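搜索本站 输入关键词 搜索 全部分类

第四章 骑马钉小志的排版、打印与装订

2024年2月1日 作者：Maëlys Joly

本章适用于用 Custik 排版模板制作的骑马钉装小志。开始之前，请确认文字和图稿已经定稿，并已按第三章的要求把所有图片转成灰度。如果打算做彩色封面，封面文件单独保存，不要和内文放在同一个文档里。

4.1 需要准备的东西

打印机一台，支持双面打印或手动翻面均可。
内文纸，80克普通复印纸，A4。
封面纸，120克至160克色纸，A4。
长臂订书机，臂长须超过A5的高度的一半。
骨刀或干净的直尺，用来压折痕。
裁纸刀、钢尺和切割垫。
铅笔、橡皮、两个长尾夹。

注意：普通办公订书机够不到A4纸的中线。没有长臂订书机时，请改用4.6节的缝线法。

4.2 确定页数

骑马钉装的总页数必须是4的倍数，因为每张A4纸对折后形成4页。本章以内文24页、加封面4页的小志为例，共用内文纸6张、封面纸1张。

1. 在模板的“页数”一栏填入内文页数，不含封面。
2. 如果定稿页数不是4的倍数，可以在扉页后或封底前加空白页，也可以放版权说明、联系方式或读者留言页。
3. 不建议超过40页。纸张过厚时订书钉可能穿不透，翻口处内页也会明显往外凸。

说明：内页往外凸的现象叫“爬移”。24页的小志爬移很小，裁切一次就能修齐。页数较多时，请在模板里打开“爬移补偿”，并把外侧页边距留到12毫米以上。

4.3 拼版

拼版是把阅读顺序的页面重新排成打印顺序。内文24页时，第一张纸的正面是第24页和第1页，反面是第2页和第23页；第二张纸的正面是第22页和第3页，反面是第4页和第21页，以此类推。每一面上两个页码相加都等于25，可以用这个办法检查有没有排错。

1. 打开模板，选择“文件”里的“导出拼版”。
2. 纸张选A4横向，装订方式选“骑马钉”。
3. 翻页方向选“左翻”。竖排文字、从右往左阅读的小志选“右翻”。
4. 边距保持默认值。多数家用打印机打不到纸边，文字离纸边不要少于6毫米。
5. 导出为PDF，文件名写上期号和版本，例如“第二期_内文_v3”。
6. 打开PDF，逐面核对页码之和。

注意：如果打印机驱动里也有“小册子”选项，拼版只能做一次。已经在模板里导出拼版文件的，驱动里必须选“普通打印”，否则页序会全部打乱。

4.4 打印

先打一份样本，不要直接批量打印。

1. 缩放比例设为“实际大小”或100%，不要选“适合页面”。
2. 双面打印选“沿短边翻转”。选成长边时，反面的内容会上下颠倒。
3. 打印质量选“标准”。有大面积黑底的页面可以选“高”，但干得慢，喷墨打印机尤其如此。
4. 没有自动双面功能的打印机，先打所有正面，再把整叠纸放回纸盒打反面。各型号的放纸方向不同，请先用两张废纸试一遍，并用铅笔在纸角标出方向。
5. 打完后静置十分钟再折。
6. 把样本折好，从头翻到尾，检查页序、漏字和图片深浅。
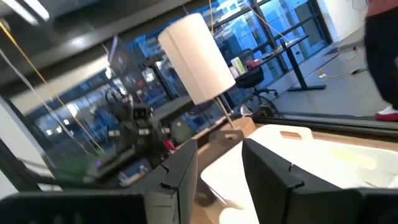 4.5 折叠与装订

1. 内文纸逐张对折，每张都用骨刀从中间向两端压一遍。一次折的纸不要超过三张，否则外层折痕会偏。
2. 封面纸较厚，折之前先用骨刀沿钢尺划一道压线，再顺着压线折。
3. 按顺序套好内文，最后套上封面。翻到中间，应当看到第12页和第13页。
4. 把整本摊开，封面朝上，在桌上墩齐上下两边，用长尾夹夹住左右两侧。
5. 在折痕上用铅笔轻轻标两个点，分别距上下边缘5厘米。
6. 把长臂订书机的定位挡板调到14.8厘米，也就是A4长边的一半。
7. 对准铅笔点，从封面一侧往里订。钉脚应当在中间跨页合拢。
8. 翻到中间检查，钉脚没有压平的，用直尺背面按平。
9. 擦掉铅笔印，合上小志，压在厚书下面过一夜。

注意：订歪的钉子请用起钉器取下，不要用指甲或刀尖去撬。钉孔撕大之后，这张封面就不能再用了。

说明：一次做很多本时，建议把步骤分开，全部折完再全部套页，全部套完再装订。边折边订容易漏套，而漏掉中间一张的小志从外面看不出来。

4.6 缝线法

缝线比订书钉慢，但不会生锈，适合打算长期保存的小志。

1. 取一根麻线或粗棉线，长度为书脊高度的两倍半。
2. 在折痕上标三个点，中间一个，上下各一个，间距相等。
3. 用锥子从内侧向外扎孔。下面垫一本旧杂志或一块软木。
4. 从中间的孔由内向外穿出，线尾留8厘米。
5. 从上孔穿回内侧，跨过中间的孔，从下孔穿出。
6. 再从中间的孔穿回内侧，使两个线头分别位于长线的两边。
7. 拉紧，打平结，线头剪到1厘米。

注意：拉线时要顺着书脊的方向拉。往垂直方向用力，线会把纸孔割开。

4.7 裁切

1. 把小志放在切割垫上，书脊朝向自己的左手边。
2. 钢尺压在翻口内侧2毫米处，按紧。
3. 换一片新刀片，用中等力度多划几刀，不要想着一刀切断。
4. 上下两边如果已经整齐，就不用再裁。

注意：裁切时手指不要超出钢尺边缘。换下的旧刀片用胶带包好再扔。

4.8 编号与记录

限量印制的小志可以在封底内侧手写编号，写法是“本册号/总数”，例如总共印26本，第一本写“1/26”。编号用防水笔写，等装订和裁切全部完成之后再写，免得写了号的又成废品。

每次印制请在附录的记录表里填写期号、版本、日期、纸张、印数和废品数。以后加印时，照着上次的记录设置即可。加印本建议在版权页注明“第二次印刷”，不要沿用第一次的编号。

4.9 常见问题

反面内容上下颠倒：翻转方式选错，改为沿短边翻转。

正反两面位置对不齐：先把纸盒的侧挡板推紧。仍有偏差的，在模板“偏移”一栏输入毫米数，每次调整不超过1毫米，再打一张比对。

折痕处墨粉脱落：激光打印的大面积黑色在折痕上容易开裂。封面设计请避开书脊两侧各3毫米，或者直接使用黑色纸。

订书钉穿不透：检查钉脚长度。26/6规格的钉子适合本章所举的小志，再厚就要换长脚钉，并确认订书机支持。

纸张卷曲：多见于喷墨打印的封面。平放压一夜再折，不要用熨斗。

中间一张脱落：订书钉没有打在折痕上。取下重订，新孔与旧孔错开5毫米。

下一章说明定价、寄售和邮寄包装。

最近更新
第三章 扫描手绘稿与灰度设置
第五章 定价、寄售与邮寄
Trunano 小志交换：八月场报名须知
Zeltau 书摊布置笔记
Ojeda 孔版印刷入门：两色套印
附录二 印制记录表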